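The housekeeping supervisor at Mernstead, a residential guesthouse that opened in 1985, has looked after its bedding for most of her working life. She spoke with the Residents' Bulletin in the linen room one morning in March, shortly before the weekly change of beds.

Her first rule concerns order. "Clear the bed before you fold anything," she said. "People fold a towel, set it down on top of the clutter, and then have to move it again." Towels are folded in thirds and placed on the mat while the rest of the bed is put right.

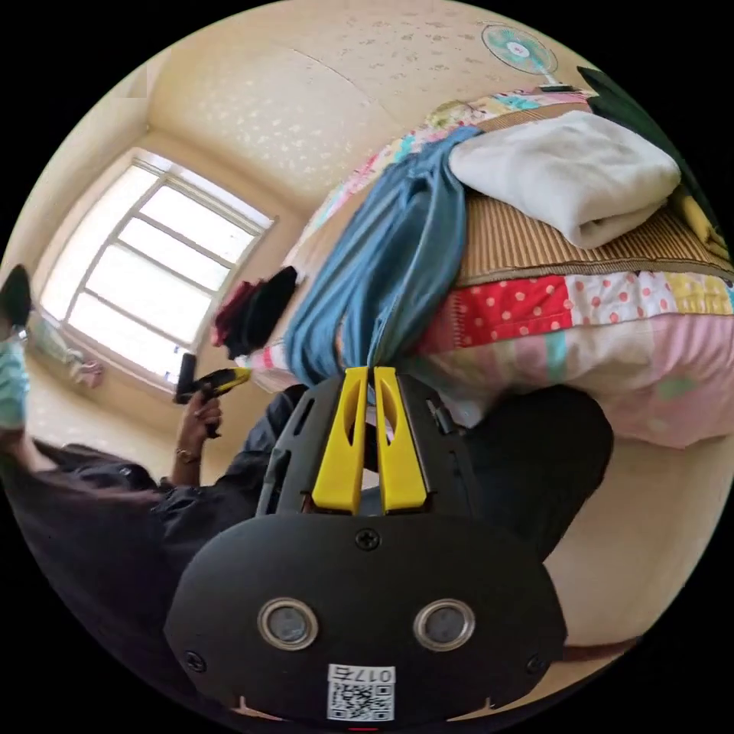

The house keeps 47 quilts, many of them patchwork, and the supervisor prefers them to plain covers. "A patchwork quilt can be mended one panel at a time," she noted. Repairs are sent to Cliltwood, a sewing workshop in the next town, which returned 44 pieces last year.

On sleeping mats, she was equally firm. The guesthouse introduced them for the summer months, at the request of long-term residents who found cotton sheets too warm. "The mat goes flat over the quilt, with the slats running across the bed," she explained. "Wipe it with a damp cloth and let it air – do not soak it." Pillows and cushions are lifted off first, and towels are not to be left on the mat overnight.

She acknowledged that residents do not always follow the printed guidance. "They put things down where they sleep. I would do the same after a long shift. We ask only that the bed be cleared by ten."

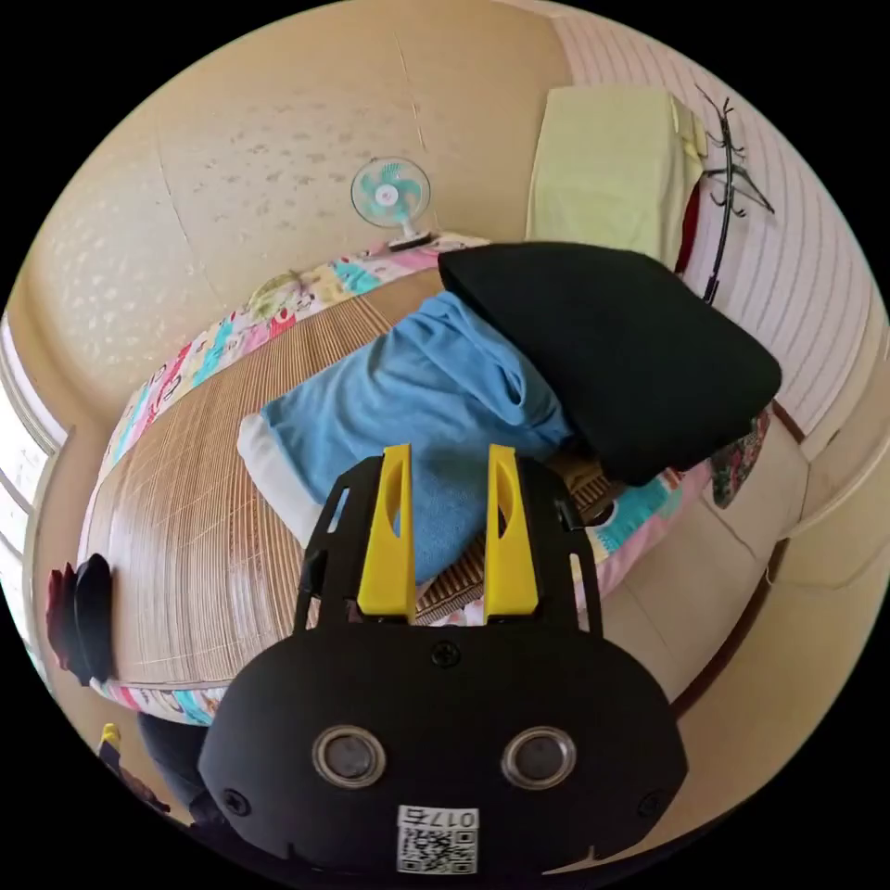
## Supplies for the coming season

Replacement towels have been ordered from Akero, and new pillow covers will come from Londoño. Residents may collect both from the linen room between nine and noon.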